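Search this site
Enter keywords
Go

Gluten-free burgers without breadcrumbs: a comparison of four binders

Student project report, Food Preparation and Nutrition
Prandside College
Feb 5, 2024

Background

Most recipes for poultry burgers use breadcrumbs and egg to hold the meat together. People with coeliac disease can't eat ordinary breadcrumbs, and gluten-free ones cost a good deal more. Some people also avoid egg. I wanted to find out whether a chicken burger could be held together with something cheap and easy to find that contained neither wheat nor egg, and whether people would still want to eat it.

I chose chicken thigh mince. Breast mince is leaner but in my trial batch in December it dried out in the pan and the burgers cracked across the middle when I turned them. Thigh mince is also what the butcher's counter at Ochoa had most often, and I needed to be able to buy the same thing each week.

Aim

To compare four binders in a chicken burger and decide which one gives a burger that stays whole in the pan, keeps most of its weight and tastes good.

Binders tested

Cooked and mashed potato, cooled overnight.
Ground flaxseed mixed with water.
Grated courgette, salted and squeezed, with a spoonful of cornflour.
Cooked short grain rice, slightly crushed with a fork.

I also made a plain batch with no binder at all.

Method

The base mix was the same each time: chicken thigh mince, finely chopped spring onion, grated ginger, a little garlic, chopped coriander, salt and white pepper. I left out soy sauce because most brands contain wheat, and used a small amount of fish sauce after checking the label.

The binder was added to the mince and mixed by hand until it looked even. I tried not to mix for longer than that, as overworked mince goes rubbery. Each burger was weighed raw, shaped in a metal ring and put in the fridge for an hour on baking paper.

The burgers were cooked in a non-stick frying pan with a teaspoon of rapeseed oil on a medium heat, turned once. I checked the middle of every burger with a probe thermometer before taking it out. After resting on a rack they were weighed again.

I made nine burgers with each binder over three sessions. The plain batch was done in one session only, which I now think was a mistake (see Problems).

For each burger I wrote down the raw weight, cooked weight, whether it broke when turned, and any notes on the outside colour. Tasting was done on the same day in the college dining area. Tasters were given a quarter of a burger with no bun or sauce and a form with scores from one to five for taste, texture and juiciness. The plates were labelled with shapes so that the tasters didn't know which binder they had. Before they started, each person was asked about allergies and shown the full list of ingredients. Flaxseed and fish sauce were marked on the list in bold.

In total I collected 347 completed forms. A few more were handed in with a column left empty and I didn't use those.

Results

Potato

None of the potato burgers broke. They were the easiest to shape and the outside went an even golden brown. The weight loss was the lowest of the four. Tasters gave high marks for juiciness but the texture score was lower, and the comments used words like "soft" and "a bit like a fishcake". I agree with this. There was slightly too much potato in the mix and I would cut it by a third.

Flaxseed

The flaxseed burgers held together nearly as well as the potato ones. One split at the edge in the second session. The colour was darker, with small brown specks, and some tasters wrote that they could taste something nutty. The texture score was the best of all. Flaxseed was the most expensive binder by weight, but a bag goes a long way because you only use a tablespoon or two.

Courgette

This was the one I expected to do well and it didn't. Even after squeezing, the courgette let out water in the pan and the burgers steamed before they browned. Four of them broke. Tasters liked the flavour and it scored well for juiciness, but they were difficult to get out of the pan in one piece. They might be better baked on a tray.

Rice

The rice burgers were in the middle for everything. They held together if the rice was crushed first. In the first session I left the grains whole, and the ones on the outside went hard and caught on the pan. From the second session I crushed it and the problem went away. Rice was the cheapest binder, at 9p a burger if you include the gas for cooking it, and you can use leftovers as long as they have been cooled quickly and kept in the fridge.

No binder

The plain burgers stayed in one piece more often than I had thought they would. They shrank a lot and became domed in the middle, and the tasters found them dry.

Cost

I worked out the cost of a burger using prices from Ochoa and from the market in Grulness. The meat was by far the biggest part of the price every time, and the difference between the binders was small. A potato burger came to 99p with all the flavourings. Shop-bought gluten-free chicken burgers are dearer than this, although a fair comparison would have to count the time spent making them.

Problems

The main problem was keeping the pan at the same heat. The hob in the second kitchen runs hotter than the one in the first, and I had to use both. I have marked the affected batch in the table in the appendix.
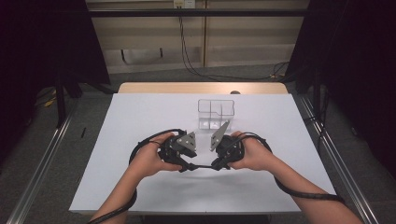 The plain batch should also have been spread over three sessions like the others. With only one session I can't tell how much of the shrinking was due to the missing binder and how much to the hob. The mince that day also looked wetter than usual when it came out of the packet.

I entered the scores in Proveo, which the college uses for survey work. It was useful for the averages, but it rounds them to one decimal place, so two of the binders came out level on taste when they weren't quite. I went back to the paper forms and added them up again by hand. With three scores on each form and the comments to type in, this took most of a weekend.

Another weakness is that the tasters were mostly students of my own age, and only a few said they normally eat gluten-free food. Someone who is used to it might score differently.

Discussion

Potato and flaxseed were the two that worked best. Potato is better for someone who has trouble turning burgers without breaking them, or is cooking for children who like a soft texture. Flaxseed gives a firmer bite, closer to an ordinary burger. I would choose flaxseed for myself - though I would toast it lightly first to bring out the flavour.

I also tried mixing the two in a small extra batch, with half the potato and half the flaxseed. These weren't part of the tasting. They browned well and stayed whole, and this is the recipe I have put in the appendix.

Further work

The next step would be to test how the burgers freeze. Potato can turn grainy after freezing and I don't know if that would matter in such a small amount. I would also like to repeat the courgette burgers in the oven, and to try the potato and flaxseed mix with turkey or pork mince.

The written part of this project had a limit of 4,000 words including the appendix, so the full list of tasters' comments has been left out. It is kept with the paper forms in the project folder.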